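Home News Gallery Join Contact

Plenex Robotics Club: Fruit Stand Term, in Pictures

Mar 22, 2026 | 3 min read
Posted by the club web editor

Every year the club picks a task that sounds easy in a meeting. Last year it was folding tea towels, and we don't discuss the tea towels. This year the Pemham students voted for a greengrocer's display: fruit in crates, robot in front of it, pick up what you're told to pick up and put it back in the same condition. We have 18 members, one robot between them and a booking sheet that has caused more grief than the inverse kinematics.

The entries below are in the order the captions were handed in, which is no kind of order at all. A few members sent captions and forgot to send photos. We've run the captions anyway – they worked hard on them.

1. The apples
Everybody starts with apples. An apple is basically a tennis ball with a better reputation. The beginners' group had the closing routine working in two sessions and became unbearable in the third.

2. The bananas
The Furnwood team, visiting for the weekend, insisted on bananas. Their code treats a bunch as one object with a handle. Ours treated it as six objects and an argument. We have since borrowed their idea and given them full credit, here, in small type.

3. The log file
One practice run produced 1,457 lines of warnings, all of them the same warning. It has been printed out and stuck to the workshop door.

4. The grapes 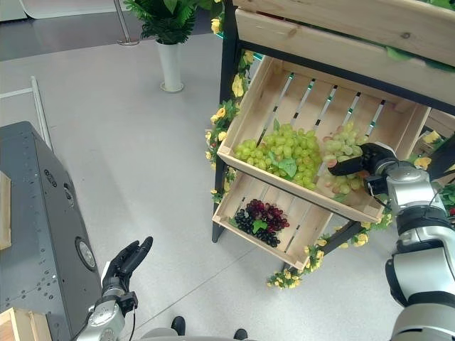
Grapes are the reason the marking scheme gives 70 points for handling and only a few for speed. A bunch changes shape whenever you touch it, and the wrist has to come in at the angle of the crate, with the fingers going around the fruit instead of down through it. The senior group drew the pinkish-green ones in the middle tier, with the pale green bunch next door and dark purple and red waiting in the crate underneath. Black fingers on pink grapes do at least make it easy to tell where the hand ends. The yellow flower garlands are worth no points whatsoever, though the decorating subgroup has asked for a review.

5. The scoring sheet
Each attempt gets 90 seconds, including the time spent staring at the robot and willing it to move. Bruised fruit is a deduction. Eating the bruised fruit is a separate deduction, brought in after the first session.

6. What's next
The regional round is in May, against Furnwood and the Cáceres exchange group, who are rumoured to have mastered the fig. Bench time is open to all members until then. Please sign the sheet in pen – pencil entries have been mysteriously moving.

Back to Gallery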